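Keeping brushes and pencils upright in a small cup on a white board table?

Posted in Desk, Craft and Hobby Spaces

Hi all! I've just set up a proper little painting and drawing table and I'm so pleased with it, but I've hit a snag and I'd love some ideas. The table is light wood, bought second-hand, and I've put a big white board over nearly the whole top so I don't have to fuss about paint on the timber. It's made such a difference. Colours look true against it, I can see every crumb of eraser, and it wipes down in no time.

The snag is the cup. I have a small square ceramic one (cream, rounded corners, a lovely thing from my aunt's kitchen) that I keep in the middle for whatever I'm using at that moment. One brush in it flops into a corner and leans. Two brushes and it feels like it wants to go over. I did tip it once, in April, with my sleeve, and there went an afternoon's worth of colour matching.

I don't want a big caddy. I've got a Grondero organiser with all the compartments and it's brilliant for storage, but it lives on the shelf and I like having only the one or two things out in front of me. So: weight the cup? Put something inside it? Stick it down? And does it matter which end goes in? I've always gone handle down with brushes, but my pencils and sticks go in every which way.

My board is 60 cm deep, if that helps anyone picture the distances.

Rianne Nijs

Sturnalier
Replied 05/10/2023

Oh, I love this sort of question! I've run a tiny watercolour group for years and the single-cup habit is the best one you can have. You grab, you use, you put back, and your eyes hardly leave the paper.

A few things to try, and I'd go through them in order because the first might be all you need.

Start with where the cup sits. Most people shove it to the back edge, then reach across wet work to get at it. Put it near the middle of the board, a bit past where your hands naturally come together, and leave a clear patch on both sides. Sit down, close your eyes and let both hands meet in front of you. The cup goes just beyond that point. You can then use either hand to put a stick away, and your sleeve comes in from the side with plenty of room to spare.

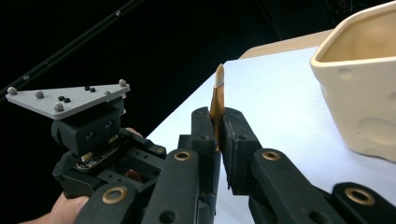
Handle down for brushes, always, as you're doing. The bristles stay in shape and you can see which one you're reaching for. Pencils are the other way about for me, point up, so I can tell at a glance what needs sharpening. With thin wooden sticks I go by the tip as well. If there's a pale or shaped end, I want it up where I can see it. Hold them low down, well below the tip, and lower them straight in. If you hold a skinny stick right up at the top it swings about and clips the rim, and a clipped rim is how cups get walked across a table.

The lean is fine, by the way! A single thin brush in a wide-ish square cup is going to rest across it, and it'll settle corner to corner if you let it. I find that handy, as it always points the same direction and I can pick it up without looking.

Then there's ballast. I used plain aquarium gravel in mine, 2 cm deep, and it's rock solid. Rinse it first and let it dry or you'll get dust on everything. A long-handled brush in a short cup does raise the weight quite a bit, so ballast helps most there.

My order when I set the table up:

Wipe the board and let it dry properly.

Press the edges down and check for ripples, as a cup on a ripple will rock no matter what's in it.

Set the cup down and nudge it with a knuckle. If it slides, good. If it rocks, move it.

Put in one brush only, and check it doesn't tip when you flick the handle. 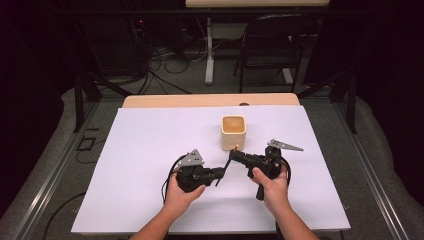 What I wouldn't bother with

Glue or putty under the cup. I tried it and it was a pain every time I wanted to wipe down, and it left a grey ring on my old board that I never got off. I also wouldn't use a rubber mat under it. The mat catches your cuff, and a cup that grips too hard will tip where a loose one would have skated a little and stayed upright.

Hope that helps, and do tell us how the table turns out. A white top is such a treat to work on!

Frans Dewulf

Just weigh it down with coins. Works for me. Mine's a mug, though, so a fair bit heavier than yours to begin with.

Van Dijk

Great thread! I'll add a bit on the board, as I had real trouble with mine. I bought a sheet that was 63 cm deep for a table that's 60, thinking a bit of overhang would be neat. It was a nuisance from day one. I leaned on the front edge, the back lifted, and everything in the middle had a little ride. I trimmed it so a strip of wood shows along the far side and it's been flat ever since. If yours has soft creases across it, try turning it over and leaving it overnight under some heavy books. Mine came good after two nights.

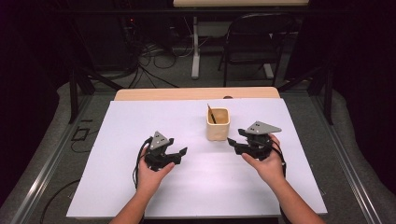 For the cup, I'm with Sturnalier on the gravel, but I'd put a scrap of felt in the bottom before it goes in. Glazed insides scratch more easily than you'd think, and if it came from your aunt's kitchen you'll want to look after it. Cut the felt a smidge small so it lies flat in those rounded corners.

One more thing on leaning brushes. If it really does bother you, cut a square of craft foam to fit inside the cup, poke a couple of holes in it and wedge it halfway down. The handle goes through the hole and stays close to upright. I did this for my fine liners and I'm still chuffed about it. Make the holes a touch tighter than the handles.

Plernum

Thank you, all of you! I moved the cup in from the back as Sturnalier suggested and I've reached for it all evening without knocking it once. Gravel and felt are on the list for the weekend. I'm also going to have a go at the foam, as I've got an offcut the right thickness in the Grondero.

Rianne Nijs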